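Subject: Re: [hindircombe-xc] Start times and results page for the Pugh Relays
Date: November 7, 2024

Hello all,

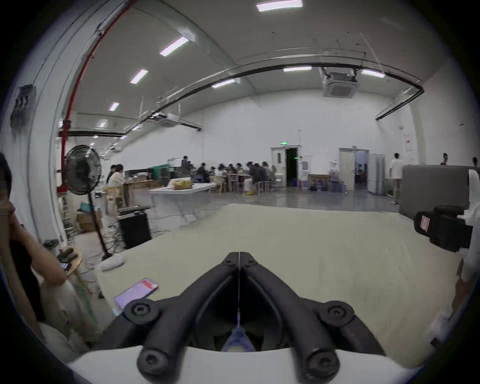
Answers to what came up on the list after the first schedule went out. The order of events is settled now and will not change unless the course is closed for weather.

> Is the girls' 4 x 2 mile still going off before the boys' race? Our
> bus gets in late and I have runners in both. Also, will there be a
> live results page like last year, and do the alternates need their
> own bib numbers?

The girls' race still goes first. The boys' race starts 20 minutes after the last girls' team finishes, so nobody will be racing in both windows. If your bus is late, text the number on the entry form and check in at the Dultine Road gate. Don't go to the main lot, which closes to buses once the middle school race starts.

Results will be live again. Kallska is doing the timing and the link will be posted to this list the night before. Splits come up after each exchange, but treat them as unofficial until the sheet is posted at the finish. Last year team 374 was shown in second place for most of the afternoon and ended up fifth after a missed chip read at the second exchange was fixed.

Alternates do need their own bibs. They are numbered from 738 up and are in the back of your team packet. If you swap a runner, turn in the change slip before the first race is called. A change made after that counts as an unofficial run, and the team will be listed without a place.

Two corrections to the course map. The second exchange zone is on the Pugh side of the creek, and the hill loop is run clockwise. The version dated earlier in November has both of these wrong, so please throw it out.

There is no radio coverage this year. Hindircombe Community Channel plans to stream the two varsity races from the finish area, with no camera on the back half of the course.

Packets are at the gym, room 1051, from 4 to 7 the evening before. Unclaimed ones go to the gate in the morning.

Meet director
Pugh Relays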